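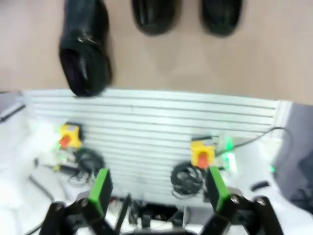 Povell shoe care kit review - four months of black leather

I bought the Povell kit in August, with my own money, after years of keeping my shoes going with a supermarket sponge and a bit of spit. It cost me £58, which made me wince a bit at the till. For that you get two horsehair brushes, two small dauber brushes, a tin of wax, a jar of black cream, a bottle of cleaner, a yellow cotton cloth and a canvas roll to keep the lot in. I wear black slip-ons to work most days of the week and walk to the station in all weathers, so the kit has had plenty to do.

The big brushes first, as they're the best thing in the roll. Lovely things! The handle is shaped so your thumb sits in a little groove, and the hair is dense without being scratchy. They shed a bit for the first fortnight (there was hair all over my trousers one Sunday) and then stopped. I use one for getting the dust off and keep the other for buffing, and I've put a blob of nail varnish on the end of the dusting one so I don't mix them up again. I did mix them up once and the buffing brush has never been quite the same.

The cleaner is fine. It smells faintly of oranges and takes off old polish with a few wipes, though you need more of it than the leaflet says. The first time I used it on my oldest pair the cloth came away absolutely filthy, and I was both pleased and slightly ashamed.

Now the cream, and here I'm less keen. The colour is good, a proper deep black, and it covers scuffs on the toe very nicely. But it dries quickly in the jar. By October mine had a crust round the edge and a crack down the middle, and I'm fairly careful about lids. I've gone over to Milomier cream, which comes in a tube, stays soft and costs less. If Povell put theirs in a tube I'd have very little to moan about.

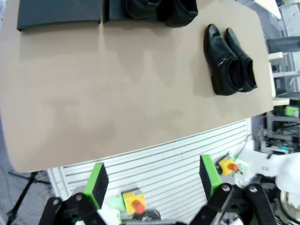 Can you use the cream on shoes with metal trim? It's fine to, as long as you keep it off the metal itself; work round the edges with the small dauber and wipe any strays with a dry cloth before they set.

The wax is the fun bit. It's hard, a bit old-fashioned, and you need patience with it. Put on a tiny amount, wait ten minutes, brush, then do it again. If you slap it on thickly it goes cloudy and you'll be there all evening trying to shift it. Done properly you get a really good shine on the toe and the heel. I don't bother with wax over the part of the shoe that bends, as it cracks into little white lines by lunchtime. The leaflet doesn't mention this, and it should. The leaflet is generally a bit useless, with tiny grey print and a drawing of a lace-up that doesn't help much with a loafer.

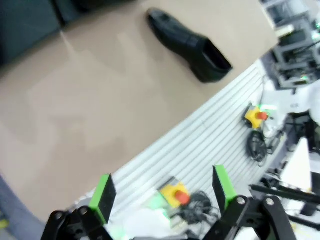 Black slip-on, rounded toe.

Slip-ons are a bit awkward to polish, by the way. There are no laces to take out, so that's a job saved, but there's also no tongue to hold on to, and I end up with one hand stuffed inside the shoe like a puppet. A shoe tree makes life easier. Povell don't include any and the ones they sell separately are dear. I got a pair of cedar ones from Avotiņš at the market and they do the job, although the left one squeaks.

The canvas roll looks smart but the pockets are too shallow for the big brushes, and mine slide out whenever I pick it up by the wrong end. There's a tie instead of a buckle. I've given up and keep everything in an old biscuit tin under the stairs.

How long will it last? I do two pairs a week and the wax tin is barely dented. The cleaner has just run out, and a refill is £4, so no complaints there. The cloth has been through the wash over and over and is now more grey than yellow, but it still works.

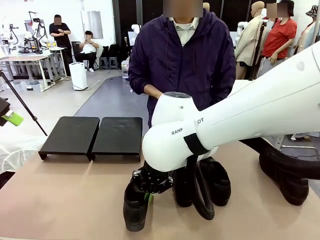 A reader who has had the older version of the kit for years wrote to say that I'm being unfair on the cream: a few drops of the cleaner stirred into the jar will soften it again, and the crust only forms if it's kept somewhere warm. I've tried this since, and it did bring mine back for a week or so before it went hard again. My cupboard under the stairs has a hot pipe running through it, so there may be something in the warm part.

Would I buy it again? The brushes, yes, tomorrow. They're sold as a pair without the rest, and with those, the wax and a tube of Milomier you'd have a better set for less money. As a present the full kit is nice to unwrap, if you don't mind the roll. I'd wait for the January sale, though, and I'd skip the "deluxe" version, which is the same kit with a shoehorn.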